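**To:** Zemgate Workplace Fund
**From:** Lalit Rana, Flasier
**Project:** Sengar, shared robot for the Nalbridge guest house
**Period:** March to May 2018

## Where the work stands

The simulation phase is nearly finished. We have not yet put a robot in the building, and the plan remains to do so only after the staff have agreed on the list of tasks. Two of the three task groups are running in simulation: clearing and setting trays in the kitchen, and putting items away in the pantry cabinets. The third, laundry folding, has been dropped. The housekeeping team said it was the part of the shift they minded least, and our early results on cloth were poor.

We have run 3375 simulated attempts since the last report. Most were tray tasks, which are short and can be left to run overnight. Cabinet tasks take longer and still need someone to look at the failures by hand.

## Tray tasks

The tray work has gone better than the cabinet work. The robot has to approach a tray on the counter, pick up what is in it without dragging the tray along, and set the item down in a clear area. The main trouble is at the rim. When an item lies close to the side, one finger of the gripper has to fit between the item and the rim, and in many attempts it came down on the rim instead. 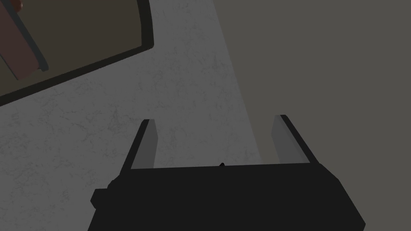
Yogesh Rajput changed the approach so that the hand stops short of the tray, opens fully, and only then moves in. This costs a few seconds per item. We think that is acceptable. The kitchen staff told us that a slow machine is fine for them as long as it is not standing in front of the sink, and so the robot's working position has been moved to the far end of the counter in the floor plan.

Flat items are still harder than round ones. We have set aside 139 failed attempts with flat items and are going through them in order. So far the largest group comes from the hand tilting slightly as it closes.

## What the staff told us

We held sessions with both shifts at Nalbridge in March. The points below changed our plans:

- The early shift does not want the robot moving during breakfast service. It will be parked until service is over.
- The evening shift has only two people and would like it to do the tray clearing from start to finish. They are less interested in the pantry.
- Several people asked who gets blamed for breakages. The house manager has now put in writing that breakages by the robot are logged against the project and do not go on anyone's record.
- Putting groceries away involves a lot of bending to low shelves. Three of the staff have back trouble and named this as the job they would most like to hand over.

The last point is why we kept the cabinet work going even though it is behind. The house manager has also confirmed that no hours will be cut during the trial. What happens after the trial has not been settled, and staff have asked about it more than once. We would like that on the agenda for our next call with you.

## Cabinet tasks

The pantry is a tight space for a robot with two arms. An open cabinet door takes up much of the room the left arm needs, and the arm has to be kept clear of both the door and the wall while the right one reaches for the shelves. We tried folding the left arm down first, but it then got in the way of the lower shelves. Lifting it up and out to the side works better in most layouts.

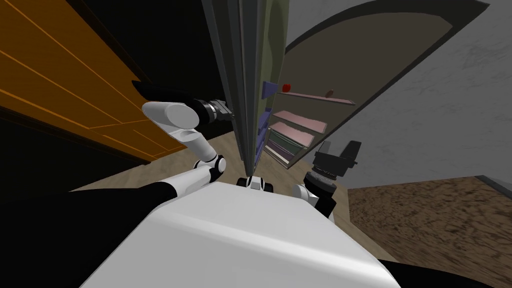
*Figure 2. Two-armed robot model at the open arched cabinet, viewed from above (simulation).*

Reaching the low shelves is the weak point. The right hand can get to the front of them in nearly every layout, but placing an item toward the back fails often, and stacked items get knocked. We have built 256 room layouts with different door angles and shelf heights, and the figures for low shelves are not good enough in any group of them to take to the staff yet. Upper shelves are ready for a first trial.

We have asked Nalbridge whether one pantry door could come off its hinges for the trial. They are willing, but the cook would like it back on by the time the summer guests arrive. If the door comes off, the robot can stand closer.

## Staff time and training

Training will be shorter than we proposed. Each person will get one session on starting, stopping and parking the robot, and a second after their first week with it. More than 10 people have put their names down for the first sessions, including two from the night desk who were not in the original plan. Their hours are covered by the money freed up from laundry.

## Next steps

1. Finish the review of flat-item failures and rerun the tray tasks.
2. Agree on the task list with both shifts and post it in the staff room.
3. Decide on the pantry door.
4. Measure the counter and pantry again. The drawings we were given do not match in two places.

Spending is within budget. The updated cost sheet will be sent separately by Yogesh.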